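Azra Hoxha had the planner open in one window and the simulator in the other. The task was called Sutum, and it had failed 23 times since lunch, always at the cup.

"It's the collision mesh," said Emerson. "Somebody wrapped the cup in a solid hull. The planner thinks there's no opening."

She checked. He was right about the hull, and she swapped it for one with a hole in it. Then she set the planner to 4000 samples and ran it again. The marker task ran first, then the one with the cup itself. She saved a view from each and sent them to Damir at Platgate. 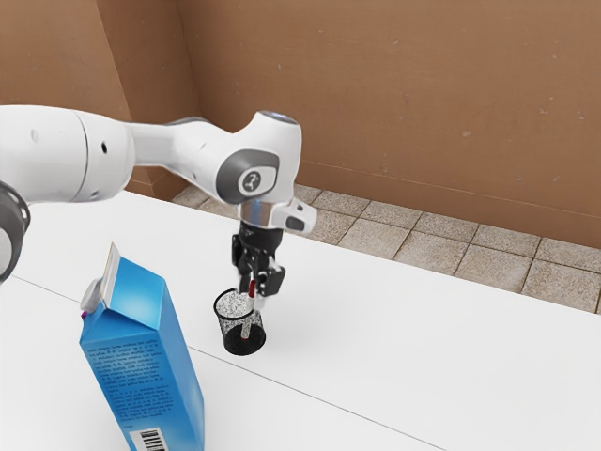
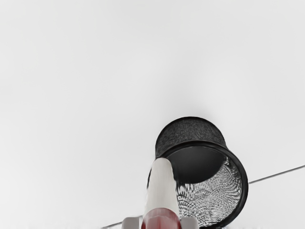 Sutum, both views: marker in the pen cup, then the cup tilted against the white finger.

Damir called back in five minutes.

"Which contact model is the second one?"

"The old one. I only changed the hull."

"Then change it back and run both again," he said. "I want to know which fix did what."

Azra looked at the log. The grasp score was a number she didn't trust - it had been high on the failed runs too. She wrote that down, put the solid hull back and started over.

Emerson brought his chair across and sat down. The planner printed its first line, then its second. On the fourth it stopped and reported no path to the goal.

"Good," said Azra, and copied the line into her notes.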